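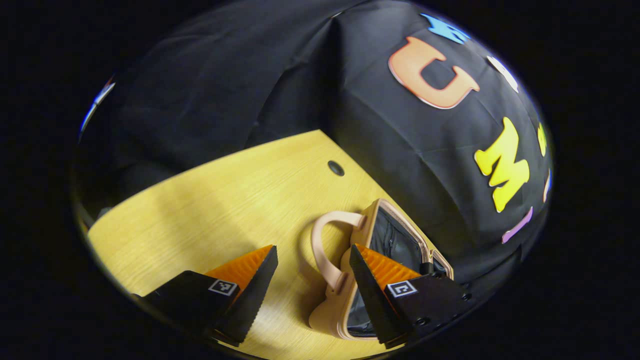 Pink headset on the desk, felt letters behind

hendness_crafts
Desk corner is finally getting there!! The yellow wood top stays, I love the grain way too much to paint it. Black fabric went up behind it and I've been adding the big felt letters a few at a time (the orange U is my favorite so far). And yes, the pink headset lives on the desk now. Next job is giving it a proper home. Hook under the desk or a stand on top?

gruson24
Oh I love the letters on black! They pop so much. Hook, no question. I put one under my desk in January and got all that space back.

Prellow
Have to disagree with gruson. With a headset that color, why hide it? Get a little stand and park it by the cable hole so you can see it. Pale pink on yellow wood is such a happy combo.

gruson24
Fair, but a stand is one more thing to dust around. I have a cat and 300 opinions on this.

horgan_desk
Team stand here, as long as the base is heavy. Mine was a cheap light one and tipped every time I grabbed the headset.

One thing on the fabric: I'd steam it and pull it tight. Those folds make the letters lean a bit.

hendness_crafts
Noooo, I like the folds! It feels like a little theater curtain. I might steam just the part under the M and see how it looks. How do you all attach felt, by the way? I'm using pins and they take forever.

Prellow
Keep the folds!! For felt I do a few loose stitches at the corners. Slow, but you can snip them and move things later. Fabric glue left marks on mine.

horgan_desk
Stitches are fine, but small safety pins from the back are quicker, and they don't show if you only catch the bottom layer of felt.

hendness_crafts
Ooh, trying the safety pins tonight. Leaning toward the stand too, sorry gruson!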